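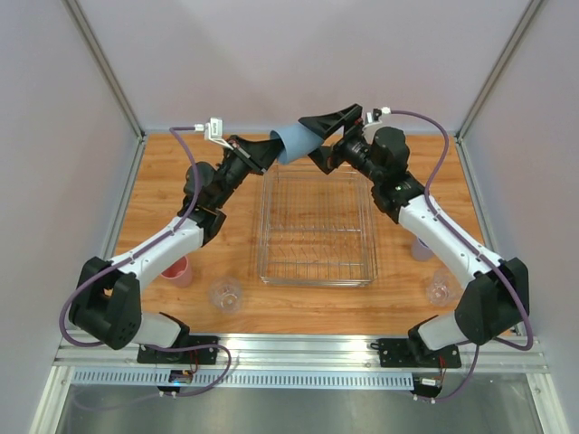 Switching to the smaller dentist

Sep 28, 2026
By Usutden

I changed dentists in March. The old office was a chain, 20 minutes away, and every visit ended with a pitch for whitening. The new one, Mevel Dental, is nine blocks from my apartment.

The first cleaning cost $451 because I needed X-rays and my plan wouldn't take the old ones. I paid it and moved on. Parking is bad – I walk now.

They don't text reminders, so I write the date on the kitchen calendar. My next visit is in eight weeks.

8 comments
Share

Recent posts
Canceling the gym
Manska bread, second try
Fixing the hall closet door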